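Visit report: Cornodis, Clotevholm site
September 30, 2025
Jannik Gerlach

Purpose of visit: to see how Cornodis collects manual demonstrations for its cloth-handling work, and to judge whether the method would suit the sorting line at Kavdale. Our host was Ostap Stetsiuk, who runs the demonstration group. The visit took the morning and part of the afternoon.

The site occupies the upper floor of a former printing works. Two ways of teaching are in use. In the first, an operator sits at a desk and drives a bench arm remotely through a pair of handles. In the second, the operator carries a gripper in the hand, with a camera fixed to it, and does the task directly. The recording is later used to train the policy that runs on the arm. Stetsiuk's group began with remote control and now uses it mainly for corrections, when a trained arm stalls and someone has to take over for a few seconds.

We were shown remote control first. The delay between handle and arm was small enough to ignore for rigid parts. With cloth it was noticeable. The operator cannot feel whether one layer or two has been picked up and has to lift the piece and look. A single fold of a hand towel took nearly 3 minutes, and an operator with several months of practice did not improve on that by much while we watched.

The hand-held method is quicker. The operator works at normal walking and reaching speed, and sessions can be held anywhere with laundry and a flat surface, so a good share of the recordings are made in ordinary homes. Stetsiuk regards the variety of backgrounds as the main benefit. An arm trained only on the grey bench upstairs did badly as soon as a patterned cover was put on it.

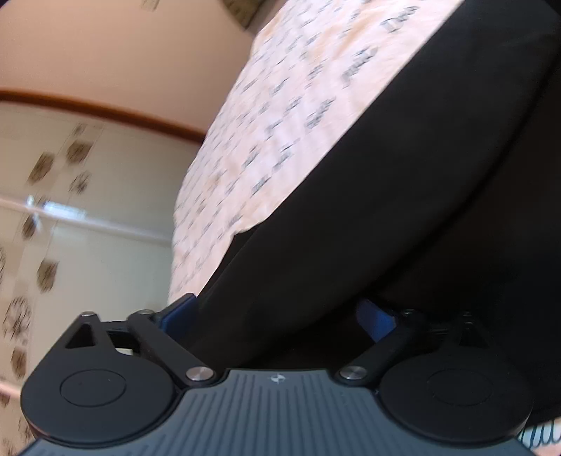
Dark cloth remains the hardest material. Folds in black fabric give little contrast, and where one garment lies against another the edge of the lower piece is easily lost. Operators are told to approach the edge slowly, close the fingers, and pause before lifting. The pause gives the software a clean point at which to split the recording. Fast swings of the wrist are discouraged for the same reason: blurred stretches are scored automatically, and a demonstration with too many of them is set aside for a person to review.

The target for one task is 600 demonstrations. Of the last full set, 400 passed the first check. Most of the rejected ones had lost position tracking, usually when the operator turned towards a blank wall. A smaller group failed on grip: the fingers closed on air and the operator carried on as if they had not. Stetsiuk keeps these and labels them separately, as he wants the arm to recognise a missed grip and try again.

The processing software is called Kuo and was written in house. It reads the finger opening from the video and rebuilds the path of the hand. We asked how it copes when cloth covers one of the fingers. The answer was that it assumes both move equally, which holds for this linkage but would not hold for the uneven gripper we use at Kavdale. This is the main technical obstacle for us and would need work on our side.

New operators are given 5 practice sessions before their recordings count. I tried the tool for a short time. It is well balanced, but the wrist tires when reaching downwards, and I dropped a shirt twice by letting the trigger go early.

Points to follow up: the cost of a second set of fingers in our size; whether Kuo can export to our format; and access to the rejected recordings, which Stetsiuk was willing to discuss. A return visit is planned for November, when the arm should be running the sorting task without a remote operator standing by.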